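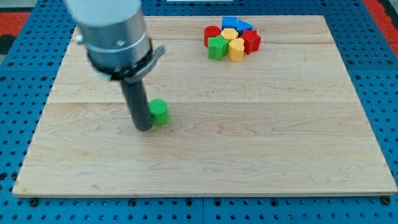 Page last changed: October, late evening

Home / Diary / Older entries / Bits and bobs / Say hello

October
Posted by the usual me

Right, I'm writing this with my hair in a towel and a plate of toast on my knee, so forgive the crumbs. I've been swimming. Again! That makes it a habit, I think, or near enough, and I want to get some of it down before it all runs together into one long smell of chlorine.

I should go back a bit, as I left this diary hanging in the summer with a lot of moaning about my shoulder. The shoulder is fine. The shoulder was never the problem, according to the physio, who had me lying on my front lifting a tin of tomatoes and told me I was stiff from sitting like a prawn all day. Her advice was to swim. I said I could swim. She asked what sort of swimming and I said, well, breaststroke, with my head up, and she made a face I can only call polite.

So I signed up for the adult improvers at Cever Baths. It's the old pool behind the library, the one with the green tiles and the clock that's always fast. I hadn't been inside since school, and the changing rooms still have those wooden slatted benches that leave stripes on the backs of your legs. The lockers take 80p now, in exact coins, no change given, and there's a little sign saying so that has been laminated, has gone wavy with the damp, and has then been laminated again over the top. I've started keeping coins in an old mustard jar by the front door. I've also started shouting at anyone in the house who raids it for parking.

The first class was awful. I may as well be plain about that. I'd bought a costume online that fitted beautifully standing up in the bedroom and then filled with water like a hot water bottle the second I pushed off. We had to put our faces in and blow bubbles, like toddlers, and I came up spluttering and cross and looked at the clock and we'd been in for 5 minutes. Five! I seriously thought about faking a cramp. The teacher is very young and very kind and says "lovely" whatever you do, so you can't tell if you've done it right or if you're slowly drowning in an encouraging way.

The goggles were half of it. I'd borrowed a pair from the odds and ends drawer and they leaked on one side only, so I spent the whole lesson with one dry eye and one eye full of pool. I've since splashed out on some Bovum ones (the plain ones, with the smoky lenses, not the mirrored sort that make you look like a fly) and I can't tell you the difference. I can see the tiles! I can see the line on the bottom! I can see a hair plaster which has been near the deep end steps for two lessons running, and I rather wish I couldn't.

Anyway. Front crawl. I've been trying to work out how to explain what's hard about it to people who can just do it, and the best I've managed is that it's like being told to pat your head and rub your tummy while someone holds a flannel over your mouth. You have to breathe out the whole time your face is in. The whole time! I'd always held my breath and then tried to do the out and the in together in the tiny moment my mouth was above water, and of course there isn't room for both. I was told this on the first evening and nodded wisely and then didn't manage it for weeks.

And then this week it just sort of went. I was plodding along in the slow lane behind a lady in a flowery cap, thinking about whether I'd taken the mince out of the freezer, and I noticed I'd got to the far end and I wasn't gasping. I'd breathed on the right, then again on the right, then again, and never once thought about it. So then of course I thought about it on the way back and swallowed half the pool. But it had happened! I stood at the wall grinning like an idiot and the flowery cap lady said "was that nice?" and I said it was, it was very nice.

(I had not taken the mince out.)

Which brings me to Nilsuwan. It's the new takeaway on the corner where the shoe repair place was, and it's right on the way home, and I've decided that anybody who has put their face in cold water on a dark evening is owed noodles. They do a broth with crispy onions on top that I think about at work. The chap on the counter has begun to recognise me, or at least the wet hair and the bag dripping on his floor, and last time he put in an extra spring roll. I ate it in the car with the heater on full and the windows all steamed up. Best bit of the week, easily. I haven't mentioned the spring roll at home, where I walked in with the tubs and made out they'd all come straight to the table untouched.

Now the other thing, the silly thing. I have put my name down for the winter swim. They do it at the baths every year, all indoors, nothing heroic, no lakes or bobble hats. You pick a distance and people give you money for the hospice shop and there's cake afterwards. The little ones do a width. Most of my class are going for the short one. And I, flushed with noodles and pride, wrote down 1,000 metres. I wrote it in pen! I got home and looked at what that comes to in lengths and had to sit on the stairs for a while.

At the moment I can do 2 lengths of crawl without stopping, and then I have to hang on the side and pretend to adjust my strap. So there's a gap, let's say, between what I've promised and what I can do. The teacher says it's all pacing and that you're allowed to swap strokes, and lovely, lovely, I'll be fine. There's no time limit either, although the café shuts at some point and I'd be sorry to miss the cake.

I've made a chart. It's on the side of the fridge, under the Nurnirberg magnet, which is the big ugly one shaped like a castle that came back from somebody's holiday years ago and is the only magnet we own strong enough to hold more than one sheet. I've got a column for how far and a column for how I felt, and so far the second column says "grim", "grim", "cold", "quite good" and "NOODLES". I'm aware that the last one isn't a feeling.

Other bits, before I forget them.

Towels. I used to think a towel was a towel. The huge fluffy one I took at first weighed as much as a sheep once it was wet and made my whole bag smell like a pond by morning. I've gone back to a thin scratchy one from the back of the airing cupboard and it's far better, dries on the radiator overnight, and I don't mind when it gets dropped on that floor. You always drop it on that floor.

Hair. It's going like straw. I've been told to wet it before getting in and put conditioner on under the cap, which I tried, and the cap shot off my head like a bar of soap and landed in the medium lane. A man handed it back to me very solemnly at arm's length. I'll try less conditioner.

Sleep! Oh, the sleep. I'd forgotten you could be tired in your arms and legs and not only in your head. On swimming nights I go out like a light and wake up in exactly the same position with the pillow printed on my face. I'd do it for that alone, I think, even if I never got any better at the crawl.

Hunger too. I've had to start taking a banana to eat in the car beforehand or I'm no use to anyone. Twice now I've left the skin in the door pocket, and it was a warm week, and I've had words with myself.

The garden has been neglected through all of this, I'm afraid. The beans are over and still up on their poles, rattling about, and there's a marrow behind the compost that I've been avoiding eye contact with. I keep saying I'll have a proper tidy. The leaves are coming down now, all over the path, and it's dark by the time I'm in from work, so it'll have to be a morning job, with gloves.

Toast's gone. I'm going to rinse my costume through and hang it over the bath, then find some coins for the jar before bed. And I'm taking the mince out now, this minute, before I sit back down.

Filed under: Everyday, Swimming, Things I ate

Older entries / Newer entries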